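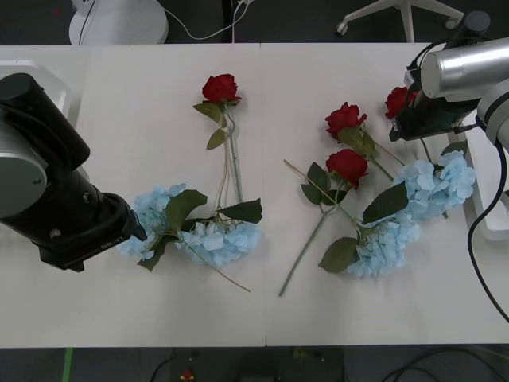
Faustino Trujillo说先别管成功率,先把“抓花”这件事讲清楚,到底抓哪儿。抓花头?抓茎?抓叶子也算?他说规则里只写了“将花分类放入托盘”,你们组四个人心里有四种抓法,录出来的东西能学会才怪。

好吧。他说得对。当时我很不服气,嘴上还顶了一句“都能放进去不就行了”,现在回头看那几天的记录,脸有点烫。

先交代一下,好久没更了,上一篇还是八月刚进社团的时候写的,那会儿还在拧螺丝、认线、背急停按钮的位置。现在是1/25/19,期末考完了,宿舍楼空了一大半,我还赖在学校没走,就为了Geveck的校内选拔。Geveck是我们这边几个学校合办的比赛,双臂操作组,今年的题目是花。对,花。红玫瑰放左盘,蓝绣球放右盘,散着摊在白桌子上,两条手臂自己分。去年的题目是叠碗,前年是插笔,今年突然这么浪漫,群里先是一片哈哈哈,然后拿到题目细则就没人哈了。

社团叫Urnach,名字哪来的没人说得清,传说是第一届社长打错字打出来的。我们组的代码仓库叫Filtent,这个我知道,是阿栗起的,filter加intent,她说听起来像个正经项目。行。

说说花为什么难。

玫瑰其实还行。茎长,直,离花头远一点的地方夹下去,抬起来,花头会往下坠一点,但是方向基本可控。麻烦的是叶子。叶子从茎上支出来,夹爪下去的时候经常把叶子一起夹进去,夹得歪歪的,放的时候又粘着不掉。你把爪子张开了,它挂在上面。晃一下,掉了,掉在盘子外面。这种录像我看了不知道多少遍,每次看到它挂在那儿都想伸手去帮它摘下来。

绣球是另一回事。那么大一团,一片一片小花瓣,相机从上面看过去就是一坨淡蓝色,哪里是中心,哪里是边,茎从哪边出来,有时候整个被叶子盖住。夹花头的话,夹浅了滑,夹深了把小花挤得变形,裁判要扣“损伤分”。夹茎的话,茎细,颜色又浅,跟白桌面混在一起,深度图上直接就没了。没了!我第一次看深度图的时候以为程序没跑完。

还有压在一起的情况,两支玫瑰叠着,茎交叉,你拿上面那支,下面那支跟着走。题目细则里这叫“连带移动”,一次扣2分。我们第一次全流程试跑,光这一项就扣成了负数,阿栗在白板上写了个很大的负号,到现在还没擦。

然后是数据。

我们走的是示教的路子,人在后面操作主手,机器人跟着做,录下来,再拿去训练。分工是轮流录,每人录一批,目标400条。听起来不多对吧,一条也就是把桌上的花分完一遍嘛。录的时候就知道了。手酸,眼睛酸,脖子酸。录到后面人会变得很奇怪,我有一次连着几条全用右臂在拿左边的花,跨过去,自己完全没意识到,是大鹏路过说你左手睡着了?我才低头看了一眼。那几条全废。

400条录完了。高兴了一晚上,吃了顿火锅。第二天开始筛。

筛完剩219条。

我把这个数发到群里,没有人回。过了好一会儿老聂发了个句号。

废掉的里面有一些是技术原因,时间戳对不上,相机掉帧,有几条录到一半有人把线踢松了(是我)。但大头就是Faustino说的那个事,抓法不统一。大鹏喜欢夹花头下面一点点,快,他手稳;阿栗喜欢夹茎的中段,她说好看,像人拿花;老聂是哪儿近夹哪儿;我是看心情,这个我承认。四种风格混在一块儿喂进去,模型学出来的动作就是在花头和茎之间犹豫,爪子悬在半空,往左一点,往右一点,再往左一点,最后谁也没夹着,合上了。空气一把。

那个画面真的很好笑,也真的很气人。老聂把它截成动图当表情包了,现在群里谁问“中午吃啥”就发这个。

所以那天晚上在Song楼开了个会。Song楼就是我们实验室那栋,暖气时有时无,开会的时候正好是“无”。Faustino坐在那把转椅上,穿着羽绒服,也不说结论,就一个一个问。你为什么夹这儿。你呢。如果花头朝着你呢。如果茎被另一支压住呢,先动谁。问到后来我们自己就吵起来了,吵完在白板上列了一份“抓法约定”,我抄在下面,以后的学弟学妹用得着就拿去:

玫瑰一律夹茎,夹点在最上面那片叶子往下一点。没有叶子挡的时候也夹这里,不许图省事往上挪。

绣球夹花头根部,从侧面进,爪子开到最大再下去。看不见茎就先不管茎。

左半桌归左臂,右半桌归右臂。压在中缝上的,看花头在哪边就归哪边。需要送到对面盘子的,先放到中缝附近,另一只手来接着拿,不跨。

有叠着的先拿最上面的。分不清谁在上面就先拿花头离盘子近的。

放的时候爪子降到盘沿以下再松。不许扔。(大鹏,说你呢)

录之前花重新摆,摆的人和录的人不能是同一个。

最后那条是阿栗加的,一开始我觉得多此一举,后来发现自己摆的时候会下意识摆成自己好拿的样子,花头全冲外,茎全冲着自己,摆得跟花店包装前似的。换个人摆就不一样了,老聂摆的简直是仇人,绣球底下塞一片叶子,玫瑰横七竖八,有一支故意塞到手臂落下来的位置底下。录他摆的那几条我骂了他一路。不过后来测试的时候确实是这几条起的作用,先记他一功,饭就不请了。

中缝也值得说一句。桌子是两块板拼的,中间有一道细缝,我之前完全没当回事。结果有段时间模型老把一根浅色的茎跟那道缝搞混,爪子直直地对着缝就下去了,咔,磕在桌面上。力控保护跳了,报警声特别尖,隔壁组都探头过来看。后来我们把花摆在缝附近的比例提高了一点,又在图像增强里加了亮度扰动,好多了。没有完全好,只是好多了。有时候它还是会往那边看一眼,我是说手腕会歪过去一下,然后又回来。阿栗说它在思考人生。

再讲讲接力那一段,这是我花时间最多的地方。左臂把绣球拿到中间放下,右臂过来拿,听着简单,时机很难。右臂来早了,两个爪子碰上;来晚了,左臂已经回去干别的,干着干着把刚放下的那支又碰歪了。人操作的时候是有默契的,毕竟两只手长在一个人身上,但录下来以后这个“等”的动作特别不明显,画面里就是右手停着,模型不知道它为什么停,就学成了随机停。我试过在数据里加标记,也试过示教的时候故意夸张一点,等的时候把右臂抬高。抬高这个土办法居然管用。手臂一抬高,状态就很清楚了,模型也跟着抬。现在它每次交接前都要举一下手,像上课要发言。我看着挺顺眼的。

代码层面没什么可写的,Filtent里面一大半是数据清洗脚本,真正训练的部分没几个文件。要说教训的话,文件名。请大家好好起文件名。我有一个文件夹叫“新新最终”,里面有一个子文件夹叫“真的用这个”,再里面是空的。这事被老聂讲了一个星期,我不想再讲了。

还有,备份。录完当天就备份,别等“攒一攒”。我们运气好,硬盘没出事,但是有一次我拔盘拔急了,提示弹出来的时候后背全是汗。

重新按约定录的那一批,现在正在跑训练。这次边录边筛,录一条看一条,有问题当场重来,慢是慢,心里踏实。手法统一以后看回放都舒服,四个人录的放在一起,分不太出来谁是谁,除了大鹏,他收手的时候总有个小甩。改不掉。算了,应该不影响。(Faustino说影响,你们等着。)

中间还有个小插曲,有个读者在上一篇底下留言问,这种东西为什么不直接写规则,检测到花,算夹点,规划路径,走过去夹,不比录几百条强?我当时在忙没回,现在回一下。写过。阿栗写了一版,单支花放在桌上的时候很漂亮,又快又准,比示教学出来的稳多了。然后老聂来摆花了。检测框套检测框,夹点算到叶子上,路径绕来绕去,手臂举在半空里规划失败。也不是说这条路不通,是我们几个的水平加上剩下的时间,不通。如果有人走通了请务必告诉我,我想学。选拔里听说隔壁组就是走的这条,我偷偷去看过一眼,人家把帘子拉上了。小气。

选拔怎么比也说一下吧,有人私信问。每组自己的程序,花由裁判来摆,摆完不许碰,开始以后人退到线外面,手只能放在急停旁边。分类对了给分,放稳了给分,损伤扣,连带扣,掉地上的直接算没有。时间到了手臂在哪儿就停在哪儿。最怕的就是时间到的时候爪子里正夹着一支,那种不算进盘,光看着难受。

我妈打电话问什么时候回家,我说快了快了。她问在学校忙什么,我说教机器人分花。她沉默了一下,问学费里包不包括这个。

写到这儿看了眼训练曲线,还在降,降得挺慢。老聂已经在桌子底下的垫子上睡着了,大鹏去买夜宵,阿栗在改她那个标注工具,键盘敲得震天响。我本来打算等出了结果在发这篇,想想还是先发了,不然又要拖到八月。

待办,写给自己看的,明天早上照着做:

主手的右腕零位重新标一下,今天感觉偏了

把夹点可视化打开再录,别嫌卡

问Faustino借那个大一点的硬盘

测试的摆法让隔壁组的人来摆,用奶茶换

线理一理。再有人踢松(还是我)就要被赶出群了

夜宵到了,先这样,错别字回头改。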